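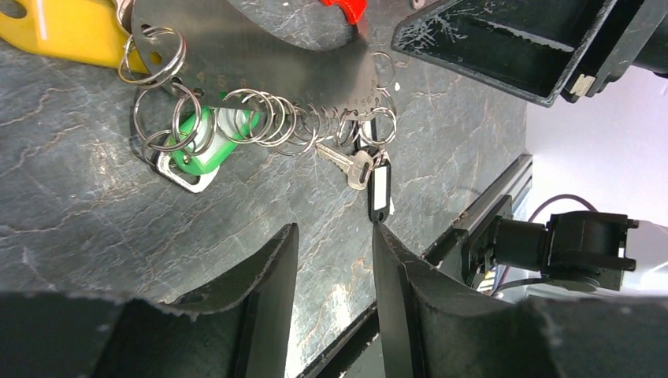 Section 4. Sorting and Tagging a Shared Key Bunch

This section covers a bunch that has grown over the years: too many rings, tags in several colors, and one or two metal pieces that may not open anything. Product pages for the Skovbridge and Trendum tag packs call this a five-minute job. Plan on longer.

Before you start

Work on a hard, flat surface with good light. Split rings skid on polished stone, so put a dish towel down if you are fussy about scratches. Have a pencil, spare paper labels and a flat tool such as a dull butter knife.

1. Lay the bunch out flat with the rings spread in a line. Take nothing off yet.

2. Write down what hangs from what. You will think you can remember. With more than 11 rings, you won't.

3. Open one split ring at a time. Slide the flat tool between the coils, turn it slightly, and feed the key around until it comes free.

CAUTION: Do not use your thumbnail. Do not use a good kitchen knife either, whatever the video told you.

4. Try each key in its lock. Turn it all the way both directions before you call it a match. A key that goes in but will not turn belongs in the "unknown" pile.

5. Label the keys that passed. Write in pencil on the paper insert, let the clear cover close over it, and tug the tag twice.

NOTE: The Tillbridge tags are sold as "permanent." The covers on ours started popping open in April, after nearly 100 days on a hook by the back door. A strip of clear tape holds them better than the snap does.

6. Choose a color system only if everyone who uses the keys agrees to it. Green for outside doors and yellow for storage is fine. A system with 13 colors is a hobby, and I have yet to see one last.

7. Put the keys back, one tag to a ring. Chaining ring to ring makes a long, noisy tail that catches on drawers. If you must chain them, keep the most-used key at an end.

CAUTION: Never write a street address on a tag. "Side door" is enough. The Grajales leaflet suggests adding a phone number, and I would leave that off too.

About large metal plates and gauges

Some people hang a flat steel piece on the bunch to make it harder to lose. It does that. It also adds weight, and you should be doubtful of anyone who says a heavy bunch is harmless in a car ignition. Take the plate off before driving.

Unknown keys

Keep them in a marked envelope for 75 days. If no lock has turned up by then, they can go in scrap metal.

Text by Rocío Cabrera. Revised 27 Jun 2023.

Share this page | 11 shares | 3 comments

We use cookies to remember your settings. Accept | Manage choices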